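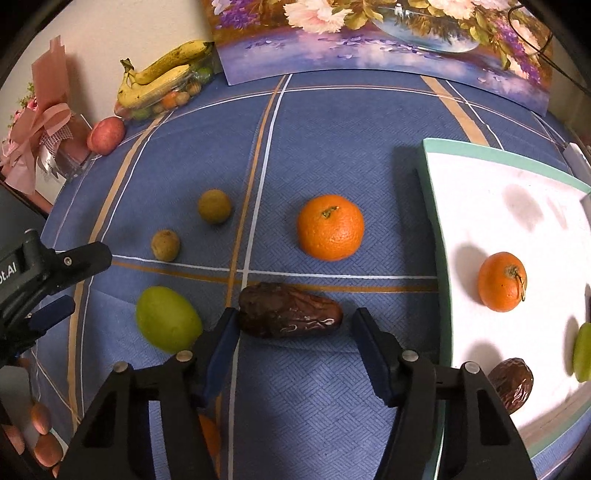 Eynon, April

Section 4. Recording fruit sorting examples

Use this section once both hand-held grippers are paired and charged. Each recording is one example: pick up one piece of fruit and set it in the shallow tray.

1. Lay the patterned tablecloth flat. Place the tray on the operator's right, within easy reach.

2. Set out fruit of different sizes and skins. Include at least one date, one orange and one small round fruit. Dates may lie at any angle.

3. Start the recording with the fingers open. Wait for the tone.

4. Move in slowly until the fruit is between the two blue finger pads. Close until the pads touch both sides, then lift.

Note: A wrinkled date needs a lighter squeeze than an orange. Do not pinch by the pad tips alone.

5. Lower the fruit into the tray and open the fingers fully before backing away. Stop the recording.

6. Move the remaining fruit to new spots before the next example. Change the background items every 75 examples.

Caution: Keep the second gripper clear of the first while either one is closing. The linkages can trap skin.

Caution: Throw out split or leaking fruit. Juice on the pads changes the grip, so wipe them before going on.

Dropped fruit does not spoil a recording. Leave it in, mark it "drop" in the Dulell log, and start a new one. Delete a recording only if the tone did not sound.

The current fruit set holds 1687 examples, 334 of them with dates. Send questions about labels to Polyxeni Karras and report worn pads to Pongsak Ruangrit.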